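4. How viewers shared reaction pictures during the broadcasts

4.1 Material

The material for this section comes from six televised award ceremonies, all shown live in the evening and all available to stream the following day. For each ceremony we gathered public posts that contained a still or a short looping clip taken from the broadcast itself. Posts that used older material, such as a well-known clip from a previous year, were kept in a separate file and are dealt with in section 5. We did not collect posts from private accounts, and we removed account names before coding began.

Collection began when the red carpet coverage started and ended 26 hours later. A longer window was tried on the Grerkow music awards in January, but the extra posts were mostly repeats of pictures already in the file, often with the same caption. The shorter window also made the work of checking by hand possible. The last collection was closed on April 19, 2020, and nothing posted after that date has been added.

Each post was coded by one of the authors and then checked by Pavithra Thevar, who had not seen the first set of codes. Where the two sets differed, the post was talked over and a single code agreed. Most disagreements were over tone. It is hard to tell from a short caption whether the writer is laughing with the person shown or at them, and in a fair number of cases we settled on "unclear". We would sooner have a large unclear group than a small one filled by guesswork.

4.2 What kind of moment is picked

The first code records what was happening on screen at the moment the still was taken. Earlier writing on the subject tends to assume that viewers pick out the high points of the evening: the winner's face, the speech, the surprise guest. Our material gives only partial support to this. Winners do appear often, but the pictures that went on being reused through the night were more often of people sitting in the audience. They were listening, clapping, looking at a neighbour or waiting for something to end.

Arroyo's earlier study of the Pokden film prizes found much the same thing, although she was working with printed fan magazines and readers' letters. Her term for these pictures is "seated reactions", and we have kept it. A seated reaction has some practical advantages for the person who wants to reuse it. The face is usually shown close up and held for several seconds. There is little on screen to tie it to one film or one song. The person shown is responding to something outside the shot, so a caption can supply whatever cause the writer likes.

Pictures from the stage are used differently. They tend to be posted once, close to the time of the event, with a caption that reports or comments on what took place. A speech that ran long, a mistake in reading a name or a dress caught on a step will all bring a burst of posts, but the burst is short. In the Prareo television awards, a presenter opened the wrong envelope early in the evening. Posts about it filled the first ten minutes after the mistake and had nearly stopped by the next commercial break. A singer's raised eyebrow from the same broadcast, seen for a moment while another act was being introduced, was still being posted when we closed the window.

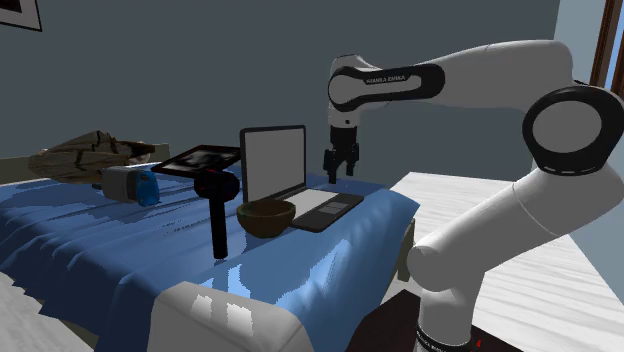

The second code records the subject of the caption. We used three broad groups: the ceremony, the celebrity as a person, and everyday life. The third group covers captions with no link to the broadcast, such as those about rent, exams, family meals or waiting for a bus. Captions move towards this group as the evening goes on. At the start of a ceremony nearly all of them are about clothes and arrivals. By the last hour a large part are about everyday matters, and by the following morning these are the main kind.

The change does not happen at the same speed for every picture. Some seated reactions are taken up for everyday captions almost at once. Others stay attached to the ceremony for hours, usually when the person shown had been expected to win and did not. In those cases the caption writers seem to treat the picture as evidence in an argument about the result, and it is only when the argument has died down that the picture is used for other things.

Figure 4. Share of captions in each subject group, by hour after the start of the broadcast. All six ceremonies combined.

Figure 4 hides one difference that should be mentioned. The two music ceremonies show the move to everyday captions earlier than the film and television ceremonies do. We think this has to do with the running order. Music broadcasts have more performances and fewer speeches, and the cameras go back to the audience more often while a song is playing. Viewers are given more seated reactions in the first hour and have more to work with. We have not tested this directly, and a count of audience shots in each broadcast would be needed to do so.

4.3 Who posts first

It is sometimes said that award show pictures are now made by the broadcasters and their partners, and that ordinary viewers only pass them on. We looked at this by finding the earliest post in our file for each picture that was later used widely. In most cases it came from an account with a small following. Official accounts were quick with winners and performances, which they had clearly prepared for, but slow with seated reactions. When they did post one, it had usually been in use elsewhere for more than 90 minutes.

Hứa, whose work deals with football broadcasts, describes a similar gap and explains it by the need for approval inside the broadcaster. That may hold here too. A picture of a well-known actor looking bored is an awkward thing for the organisers to publish under their own name, and somebody has to decide whether to do it. The viewer at home has no such decision to make. Two of the ceremonies in our material had staff whose job that night was to find such moments, and the gap for these two was shorter, though it did not close.

Our file cannot show what happened before a picture reached a public account. Several captions refer to group chats, and it is likely that some pictures went round there first. The times given in this section should be read with that in mind.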